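Pomby Small Parts: README
Version 2, last touched 7/31/25

Pomby is a set of pictures and notes on the kind of small electrical part that lives in a tub under the bench until somebody needs it, at which point it moves to a different tub. This file covers the solenoid section. Switches and motors have their own files, and the motors one is even finished.

What's in it

There are 800 pictures and 400 note cards. The cards are plain text, one per part, and were typed by people who had other things to do. Expect the spelling to vary. "Plunger" is usually right. "Solenoid" has been attempted in 9 ways, all of which the search script now forgives.

Each card gives the part's nickname, the tub it belongs to, the shape of the housing, the colour of the wires and whatever sits on the end of them. Voltage is filled in only where somebody measured it. A blank means we don't know, and please don't treat it as twelve.

How the parts are laid out

Parts are pictured singly in a coloured container, lying however they landed. We did try lining them up neatly in March. The leads had other ideas, and the neat set now sits in the folder called old, where it can be admired by anyone with the patience.
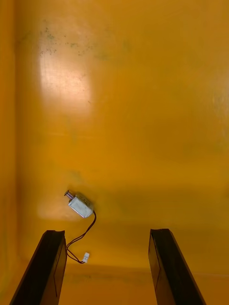 Bekix wrote in to ask why a solenoid with its plug still on gets a separate card from the same thing with bare ends, and whether the two couldn't be merged to save everyone some scrolling. They could, but the plugged sort is a nuisance to untangle and the bare sort is a nuisance to connect, so people looking for one are seldom pleased to find the other. The cards stay separate for now.

Words we use

Housing: the metal box. Plunger: the rod that sticks out of it. Collar: anything flat and round on the plunger's tip, including discs, whatever the catalogue says. Leads: the wires. Tail: leads and plug together, a term from the Ekia tubs that we failed to stamp out.

Known problems

Pale housings catch the light, and small marks on them can be hard to tell from holes. Where the card says "marks or holes", that is the considered view of the project.

Reddish-brown leads are down as red on the older cards and brown on the newer ones. Search for both.

The Barreto tubs were relabelled halfway through, so their tub numbers should be read as a suggestion.

Using it

Take what you like for sorting, teaching or settling arguments. Keep this file with the pictures if you pass them on. Corrections go in the text file called fixes – one line each, card name first.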